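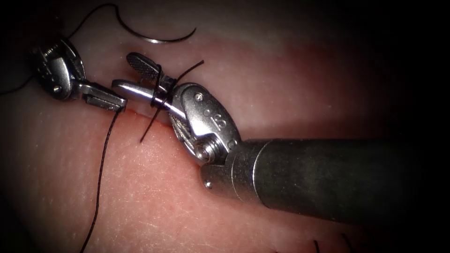 Conseils voyage > Hébergements > Contrôles avant séjour

Contrôle de sécurité de l'auberge Probert, Plestano
Visite faite le 11 juillet 2021, avant l'arrivée du groupe

La liste est celle que nous utilisons pour chaque maison où nous dormons plus de deux nuits. J'ai gardé l'ordre de la visite, de la route jusqu'au toit. Mentions possibles : conforme, à revoir, non conforme. Mes commentaires sont sous chaque point.

ACCÈS ET EXTÉRIEUR

1. Chemin depuis l'arrêt du car - à revoir
Le car de Ullville s'arrête à 150 mètres du portail. Il n'y a pas de trottoir et le côté gauche est le plus large, donc marcher à gauche, en file. Le soir, prendre une lampe de poche.

2. Portail et cour - conforme
Le portail s'ouvre de l'intérieur sans clé. La cour est le point de rassemblement et le panneau se lit bien.

3. Escalier de la terrasse - non conforme
La main courante bouge à la troisième marche. J'ai demandé qu'elle soit fixée avant notre arrivée. Si elle n'est pas fixée, on passe par la cuisine.

4. Piscine - à revoir
Elle est petite mais profonde dès le bord. La barrière ferme, le loquet est dur. La bouée était derrière le local des chaises longues, où personne ne la chercherait. Je l'ai fait mettre au mur. 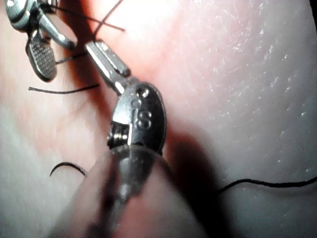 CLUB DES VOYAGEURS DE RAVIDBRIDGE - SECTION SÉJOURS ET HÉBERGEMENTS

REZ-DE-CHAUSSÉE

5. Sorties - conforme
Deux sorties, une vers la cour et une vers le jardin. Les deux portes étaient libres. La porte du jardin accroche un peu en bas, il faut pousser avec l'épaule.

6. Cuisine commune - à revoir
Couverture anti-feu présente, extincteur vérifié en juin. Le robinet de gaz est sous l'évier et on doit vider le placard pour le toucher. J'ai demandé de laisser ce placard vide pendant notre séjour, la réponse était d'accord.

7. Eau - conforme
L'eau du robinet est potable dans toute la maison, sauf le robinet vert du jardin. Elle arrive très chaude dans les douches du rez-de-chaussée : ouvrir d'abord le froid.

8. Tableau électrique - conforme
Il est derrière la porte de l'entrée, avec des étiquettes en italien et en français. Une étiquette, « camera 6 », veut dire chambre 6. Je le note parce que j'ai moi-même cherché longtemps un appareil de surveillance.

CHAMBRES

9. Détecteurs de fumée - à revoir
Il y a 14 chambres, toutes équipées. J'ai essayé chaque bouton. Celui de la chambre 10 n'a pas sonné, même après le changement de pile. Un détecteur neuf est commandé ; sans lui, cette chambre reste fermée.

10. Fenêtres et balcons - conforme
Les garde-corps sont solides. Au deuxième étage, les volets doivent être attachés avec le crochet quand il y a du vent - le bruit la nuit est grand, et on se pince facilement les doigts.

11. Lits superposés - conforme
Seulement dans les deux dortoirs. Échelles vissées. Les enfants de moins de six ans dorment en bas, c'est aussi la règle de la maison.

12. Plan d'évacuation - non conforme
Affiché au premier étage, absent au deuxième. J'ai laissé une photocopie à la réception.

PENDANT LE SÉJOUR

13. Excursion au refuge - à revoir
Le sentier de Plestano est marqué par des points jaunes, sauf dans la forêt, où un arbre marqué est tombé. Départ avant huit heures. Le téléphone ne passe plus après le pont. Chaque groupe laisse son horaire de retour à la réception, par écrit.

14. Location de vélos - conforme
J'ai regardé les freins et les pneus des vélos réservés. Les casques sont propres mais de tailles moyennes. Qui a une grande tête apporte le sien.

15. Pharmacie de la maison - à revoir
Bien rangée, mais les pansements étaient presque finis et la crème solaire périmée. Nous apportons notre propre trousse.

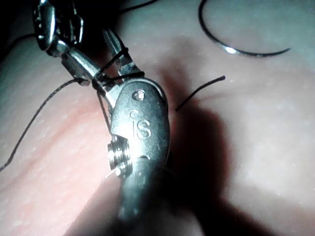 Peut-on encore changer de chambre après ce contrôle ?

On peut changer jusqu'à la veille du départ, par message à la section, si une autre chambre du même étage est libre. Le supplément pour une chambre avec balcon est de 88 euros pour tout le séjour et se paie sur place.

À VÉRIFIER LE JOUR DE L'ARRIVÉE
- main courante de la terrasse (point 3)
- placard du gaz vide (point 6)
- détecteur de la chambre 10 (point 9)
- plan au deuxième étage (point 12)
- arbre tombé sur le sentier, demander à la réception (point 13)

Les points 3 et 12 doivent passer à conforme avant que l'on distribue les clés. La feuille signée reste dans la pochette bleue avec les billets de car.

6 commentaires | Partager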